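April, evening
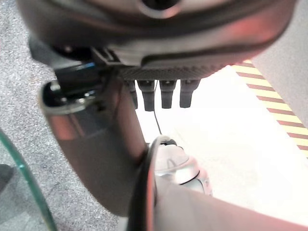
Four black fingertips in a row.

I finally moved my tokens out of the Mesel wallet tonight. I was nervous the whole time, so I first sent only 10 of them to Brendar and waited with a cup of tea. The test transfer needed 6 minutes. In this time I checked the address again, the first letters and the last letters, and then all the letters in the middle too.

After that I sent the rest. My balance at Brendar now shows 2,209 tokens, and I wrote this number in the paper notebook as well.

The staking I do not understand completely. The Brendar page says the tokens are locked for 40 days, but in the help section they write that you can leave earlier if you give up the rewards. I asked in the Gamlow forum which one is correct. One person answered me very kindly, another one wrote only "read the docs." I did read them, two times.

I decided to lock half and keep the other half free. My sister would say that half is already too much. Maybe I will tell her at Easter, maybe later.

Tomorrow: write the recovery words again on better paper, the ink is already weak. Also buy bread and stamps, and call Panagiotou about the invoice before they close at noon.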